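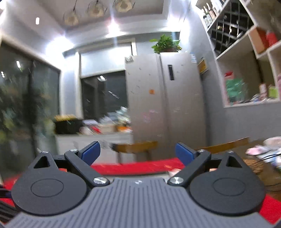

Dining area.

Thread on the Gedus extended cut, which I finished last night. Spoilers for the movie and for both seasons of the show. If you haven't seen either, mute me until tomorrow.

Background for people who don't follow this stuff. Gedus started as a comic from Arruda. The movie came out in August and was clearly trimmed hard before release. Westuvex, the studio, has now put out the longer version, and it runs 137 minutes.

I liked the theatrical version fine. I saw it in a half-full theater and thought the first half hour was good and the rest felt rushed. I didn't go in expecting the long cut to fix it. It fixes some of it.

The opening is the same until the ferry arrives in Brarno. In theaters we went straight from the ferry to the rooftop fight. Now there's a long stretch where Gedus walks through the city and no one recognizes him. There's almost no dialogue. He buys a newspaper, reads his own obituary, and folds it up and keeps it.

The newspaper comes back later. It's in his coat during the courthouse scene, and he hands it to the judge. In the theatrical cut he hands her a paper and you have no idea what it is. I remember people arguing that it was a confession. It was the obituary.

The rooftop fight is longer, and I don't think it needed to be. The added part is mostly the two of them falling through a glass roof and getting up again. The effects in that section look unfinished to me, especially the smoke.

The biggest change is the sister. She had maybe a couple of lines in theaters and then disappeared until the ending, where she was somehow in charge of the harbor. Now we see her take over. She makes a deal with the dock crews, she breaks the deal, and she has to live with it. It's the best part of the movie and they cut nearly all of it.

I understand why it went. None of it has Gedus in it, and if you're told to get the running time down, you go for the scenes without the lead. But the ending depends on her. When she closes the harbor gates in this version I knew what it cost her. The first time I just thought, okay, gates.

Comic readers will want to know about issue 709. Yes, it's in there. The page where the bridge lights go out one at a time is done almost exactly as drawn, same angle, same order. They even kept the dog on the walkway.

What they did not keep is the speech that goes with it. In the comic he talks over the whole page. In the movie it's silent except for the switches. I went back and read the issue afterward and I prefer the movie's way. I know that will annoy some of you.

The villain still doesn't work for me. There are new scenes of him at home and they explain his plan in more detail, but the plan is the same plan. He wants to flood the lower city so the upper city will be worth more, and he already owns the upper city. More minutes of him explaining it didn't help.

The mask is better though. They changed the color grading in the night scenes, so you can see that it's cracked on one side from the start. In theaters it was so dark I thought the crack happened during the tunnel fight.

About the music. Some of the songs are gone and replaced with score. I don't know if that was a rights thing or a choice. The train sequence is better without the song. The closing credits are worse, they just play the main theme again and stop.

A question I've gotten a few times already: do you need to watch the show first? No. The show takes place before the movie, but the movie explains what you need. If you do want to watch it, season one is nine episodes and it's a slow start. The good stuff begins when they leave the monastery.

Season two you can skip unless you care about the clockmaker. The long cut has one scene with him, in the shop, and it will mean more if you've seen how he lost the shop the first time. It still makes sense if you haven't.

Continuity problem that's new in this version: Gedus tells the ferry captain he has never been to the lower city. Season one opens in the lower city. He's standing in it. I watched the scene again to see if he was supposed to be lying, and there's nothing in the performance that says so. I think they forgot.

Another small one. The sister's left hand is bandaged in the warehouse and fine in the next scene, then bandaged again. Probably the warehouse scene was moved from somewhere else in the story. Doesn't matter, but once I noticed it I kept looking at her hand.

The after-credits scene is different. The theatrical one was a joke about the boat. This one has someone in an archive pulling a box off a shelf, and the label on the box is the old Arruda symbol from the first run of the comic. No face, just gloves.

Guesses on who it is: my first thought was the Archivist, because of the archive. But the gloves are gray and the Archivist has always had white ones. The only character with gray gloves I can think of is the Surgeon, and he died in the show. Dying hasn't stopped anyone in this series so far.

Picture quality, for those asking. I streamed it, and it looked good apart from some banding in the fog. Sound was quiet in the dialogue and loud in the fights - I had the remote in my hand the whole time. Turn on subtitles for the courthouse.

Would I tell you to watch this one first? Yes. If you've never seen Gedus, go straight to the long version. If you saw it in August and hated it, I don't think this changes your mind, because the villain and the middle fight are still there.

If you saw it and thought it was missing something, it was, and it was the sister.

I'm going to reread the harbor issues this week and see how much of her story came from the comic. I think the broken deal is new but I could be wrong. Will add to this thread if I find it.

Edit since I can't edit: the dog is on the walkway in the comic AND the movie, but it's a different dog. Thank you to everyone who told me.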